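Sistard Workshop – Build Group Minutes
June meeting, Friday, 7:00 p.m., back bench area

Attendance: quorum met. Apologies were received from two members. Minutes of the May meeting were approved with one correction: item 4 should read "rail frame," not "trail frame."

1. Matters arising

1.1 The extension cord with the damaged plug has been removed from the workshop and cut up. A replacement is on the Serham order (see item 6).

1.2 The label maker has been found. It stays in the top drawer of the electronics bench.

1.3 The request for a second key to the side door is still open with the landlord. No reply since the last meeting. The secretary will write again.

2. Skandaven – status of the arm

2.1 The base plate has been redrilled and the shoulder joint refitted. Play at the shoulder is much lower than in May but can still be felt by hand when the arm is fully extended. The meeting agreed this is acceptable for tube work, where the reach is short.

2.2 The elbow motor driver shut down twice during bench runs, both times after long holds at the same angle. The holding current has been lowered in the settings. If it shuts down again, the driver will be swapped for the spare and the old one tested off the arm.

2.3 The emergency stop was moved to the front of the bench at the April meeting. It was noted that the cable to it still crosses the walkway under a strip of tape. The group agreed that tape is not a fix. A floor cover will be fitted before the next open evening.

2.4 The control software now starts on power-up without a keyboard attached. Startup takes 26 seconds. A member asked if this could be shortened. It could, but there is no demand for it at present and the item was closed.

3. Skandaven – hand-held grippers and recording

3.1 Both hand-held grippers are working. The right one had a stiff trigger, traced to a burr on the printed link. The link was sanded and refitted. A new link will be printed in the Þrastardóttir profile, which has a larger radius at the corner where the burr formed.

3.2 Cables. The cables from the grippers remain the main source of complaint. They pull at the wrist when the operator reaches toward the back of the board. Options discussed:
Thinner cable. Cheap, but the connectors would need to be changed on both units.
Overhead support with a light spring. Preferred by most present. It needs a cross bar above the rig, and the bar must stay out of the tracking view.
Battery and wireless. Deferred. The extra weight on the hand was considered worse than the cable.
Decision: try the overhead support on one side first and report back.

3.3 Tracking. Dropouts happen mostly when the operator turns a wrist so that the marker plate faces away from the tracking units. Tilting the plate upward on its mount has helped. The mount is still a friction fit and can creep during a long session. A set screw will be added. Until then, operators are to check the angle against the paper template before each block of takes.

3.4 The group reviewed the take count. 100 takes were recorded since the last meeting. Of these, 11 were rejected: most for lost tracking, the rest for a dropped tube or a false start. The reject log is on the shared drive. Operators are reminded to write the reason at the time and not at the end of the evening.

3.5 There was a longer discussion on whether to keep takes in which the operator corrects a bad grasp. One view was that the arm will make the same mistakes and should see how they are put right. The other was that mixed takes make it hard to tell what went wrong later. It was agreed to keep them in a separate folder and decide after the first training run.

4. Skandaven – tube transfer task

4.1 The task remains as set in April: move capped tubes between two holders on the work board, using both hands, without knocking over a neighbor. Start positions are varied between takes.

4.2 Holders. The plastic rack is consistent from hole to hole. The wooden holder is not. Its holes were drilled by hand and the fit varies, so that some tubes stand straight and others lean. A member proposed replacing it with a second printed rack. After discussion the proposal was not carried. The uneven fit is closer to what the arm will meet in use, and the left hand is free to steady the other holder during a placement. 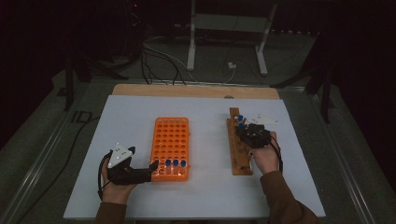
4.3 Board position. The white board can slide on the wooden panel when a holder is pushed hard from the front. Two clamps were tried and got in the way of the operator's forearms. Thin rubber sheet between the board and the panel will be tested next. Offcuts are in the bin under the laser cutter.

4.4 Finger pads. The dark pads mark the caps slightly after repeated grasps – no effect on grip has been measured. Pads are to be wiped at the start of each session and replaced when the edge begins to lift. There are 6 spare pads in the parts box. More will be cut when that falls to two.

4.5 Lighting. Room lights above the rig cause glare on the white board in some takes. A matte board was suggested. A sample will be requested with the next order. No change until the present set of takes is complete, so that the lighting stays the same across the set.

5. Workshop safety

5.1 The arm must not be powered while anyone is working inside the rails. This was already the rule but is not posted. A sign will be made.

5.2 Power adapters are to be kept off the floor where possible. Those serving the stands behind the rig will be moved to a raised strip once the strip arrives.

5.3 Fire extinguisher inspected and tagged.

6. Orders

6.1 Approved from Serham: raised power strip, floor cable cover, replacement extension cord, set screws, light springs for item 3.2.

6.2 Not approved: second spare motor driver. To be raised again if the first spare is used.

7. Any other business

7.1 The 3D printer in the back room is booked most evenings this month. Members with long prints are asked to start them after 9:00 p.m. and to put a note on the machine with an end time.

7.2 A request was received to show Skandaven at the open evening. Agreed, with the arm running a fixed motion only and the rails closed.

8. Actions

Write to landlord about side door key – secretary
Fit floor cable cover at emergency stop – arm subgroup
Print and fit new trigger link – gripper subgroup
Build one-sided overhead cable support – gripper subgroup
Add set screws to marker plate mounts – gripper subgroup
Test rubber sheet under board – task subgroup
Request matte board sample – whoever places the Serham order
Make sign for rails – secretary

Meeting closed at 8:50 p.m. Next meeting same place and time next month, subject to the room being free.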